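Lecture : 2 min

Luris passe au planificateur à deux bras

4 août 2022

Ça y est, la nouvelle version de Luris est en ligne sur nos serveurs de simulation, et j'avoue que je trépignais depuis avril ! Jusqu'ici, notre planificateur calculait la trajectoire d'un bras, puis celle de l'autre, et on croisait les doigts pour que les coudes ne se rentrent pas dedans. Maintenant les deux sont calculées ensemble — et le temps de calcul reste sous les 400 millisecondes.
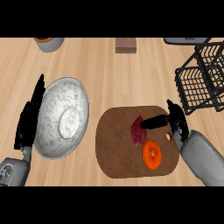 Vosdale — Équipe Planification et contrôle

Pour les essais, on a repris notre table de cuisine simulée : le grand bol blanc veiné de gris à gauche, la planche à découper avec l'orange posée dessus, le panier en fil noir dans le coin. Un bras de chaque côté, et débrouille-toi ! On a lancé 639 épisodes sur 26 dispositions de départ, et le journal de collisions est enfin lisible (l'ancien, je ne l'ouvrais même plus).

Reste le module de prise, qui hésite encore pas mal sur les objets ronds. Je m'y colle dès que la branche Priedītis est fusionnée.

À lire aussi
Flavinthorpe : le simulateur change de moteur de contacts
Rejouer un épisode Luris pas à pas
Nos journaux de collisions, mode d'emploi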